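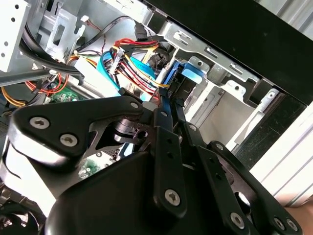
What did I end up putting on my hands last night? The plain Nkosi balm, the thick unscented one in the flat tin, with cotton socks pulled over my fingers until morning.

I know, socks. I couldn't find the gloves and I was already greasy up to the wrists by then so I wasn't about to go digging through drawers. They stayed on until sometime before five, when I must have kicked one off (pulled one off? whatever you do with a sock on a hand) and I found it behind the pillow. The left hand looks better than the right this morning. The crack by my thumb has closed up a bit, the knuckles are still pink, and it doesn't sting when I wash up, so I'm calling that a good night.

December does this to me every single year and every single year I act surprised. The heat goes on, the air dries out, and by the second week my hands look like they belong to somebody who lays bricks. Marietjie says it's the hot water. She's been telling me this since we shared the apartment on Stollalthorpe Road and I still run the tap until it steams, so I can't really complain. I tried lukewarm tonight for the dishes and hated it! The pan with the cheese in it is soaking.

Finished the big pump bottle of the Grurnudia lotion too, or finished as much as the pump will give me. It's 200 ml and I cut the top off with the kitchen scissors and there was easily a week's worth stuck to the sides. I scraped it into an old jam jar. It smells like almonds and a little like plum now. I don't think I'll buy it again, it's lovely for my legs after a shower but on my hands it just sits there for ten minutes and then it's gone, and I've left prints all over my phone. The balm is the opposite, you can't touch a thing for half an hour but it stays put. 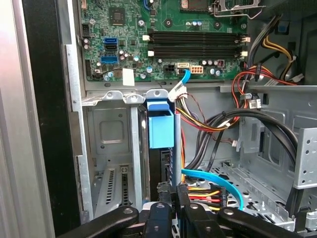 Inside the tower, motherboard at the top and bare metal bays below.

Called about the other order at lunch. Number 3545, which I now know by heart, because I had to read it out three times. It's two tins and the lip stuff for Ornella, and it's apparently sitting at the depot in Wamavthorpe and has been since the start of the week. The man was very nice about it. He said tomorrow or the day after. I want to give Ornella hers before she leaves for her sister's, she turns 70 while she's away and I promised her something that isn't bath salts. She has seven kinds of bath salts and no bathtub.

Oh, and I did the patch test with the oatmeal soap like I was supposed to, inside of the elbow, and nothing so far. Last time I skipped it and went straight to my face with that rose thing and spent the weekend looking boiled. I'll give it one more day. Marietjie thinks I should give it three – she's probably right – but the bar smells so good sitting there in the dish.

Also wrote down what I've spent on creams since October and it comes to 73 dollars, and half of them I don't even like. So no more new ones until the jam jar is empty. The lip stuff doesn't count, it's a present.

Gloves were in my coat pocket, by the way. Both of them. Putting them on now, so this is the last thing I can write before my fingers are useless. Remember to get dish soap, the mild one, and call the depot again if there's nothing by four.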